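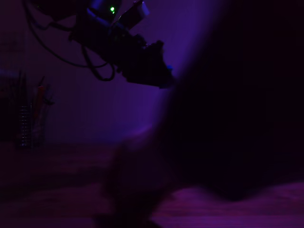
Braço robótico em contraluz, sobre fundo roxo

Plataforma promete salvar os jornais escolares, mas faltam provas
16 jul 2023

A Rollutden quer pôr 751 escolas a publicar o seu próprio jornal na internet já a partir de setembro. A empresa apresentou esta semana a plataforma Vesten, onde alunos e professores poderão escrever, rever e paginar textos sem sair do navegador. O anúncio fala num "renascimento" da imprensa estudantil. Os números que o acompanham são bem mais modestos.

Até agora, o Vesten foi experimentado em 3 escolas, durante um único período letivo. A Rollutden diz que os alunos publicaram 1000 textos, mas não esclarece quantos são artigos e quantos são legendas, avisos ou trabalhos de aula copiados para o sítio. Também não se sabe quantas pessoas os leram.
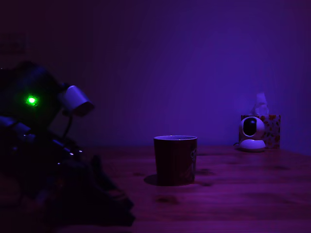

Fica ainda por explicar quem paga. O primeiro ano é gratuito; do segundo em diante, cada escola terá de negociar o preço com a Holtell, que aloja os conteúdos. Questionada sobre valores, a Holtell respondeu que serão "ajustados à realidade de cada escola", sem adiantar uma tabela.

Há um precedente pouco animador. A Pichler lançou um serviço parecido e encerrou-o ao fim de 2 anos, deixando várias redações escolares sem acesso ao arquivo. A Rollutden garante que os textos poderão ser descarregados a qualquer momento, embora essa função ainda não conste da versão disponível.

As inscrições estão abertas. O contrato completo só é enviado às escolas depois do registo.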